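Teaching Two Arms to Fill a Bakery Case
Project report, Hatmont workshop build, spring term

When our group first talked about what to build, we had a long list and not much money, and nearly everything on the list involved wheels. We ended up with arms mostly because the shared workshop at Hatmont already had benches strong enough to bolt them to, and because one of us used to work weekends at a bakery and kept telling us how much of the morning went into moving pastries from one place to another. So that became the project, which we named Numden – two arms, one table, and a job that any person can do half asleep.

The job goes like this. Somebody brings doughnuts to the table, and the arms put them into the display trays and close the lids. We wrote it on the whiteboard in March and thought it looked easy (it was not!).
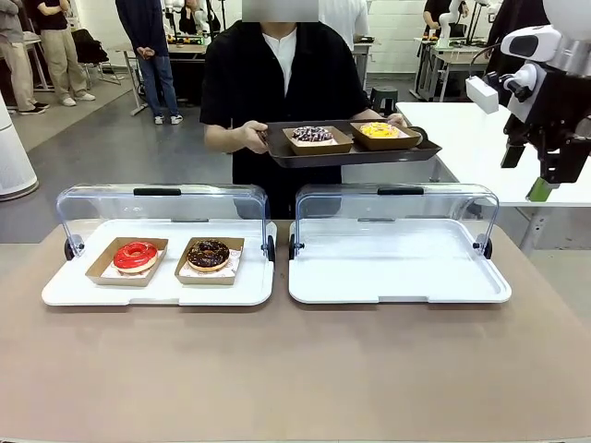
Lids gave us far more trouble than doughnuts did. We had planned to spend most of the term on gripping soft food, and instead we spent it on hinges. Our first idea was to have the gripper press down on the middle of the clear panel, but the depth sensor had a hard time with see-through plastic and would guess a height that was nowhere near the real one. What saved us was the black handle strip along the top edge of each lid, a nice dark line the software could find against a pale tray. Once we aimed for the strip, closing got much steadier, and we could go back to worrying about frosting.

For the doughnuts themselves we decided early on that the gripper should never touch the glaze. Each one rides in a paper boat, and the arm takes hold of the boat by its sides. Too tight and the paper folds, too loose and the whole thing tips. We used the Sirkis controller with the Noh software on top of it, and spent two weeks doing little else but changing the closing force, trying again, and writing it down.

In our final test we ran 100 transfers and 70 of them finished with the boat upright and the lid shut. Most of the misses came from boats set down at an angle, so the next group may want to start there. We would also suggest buying extra boats, as they wear out sooner than you'd think, and keeping a damp cloth by the bench for the fingertip pads.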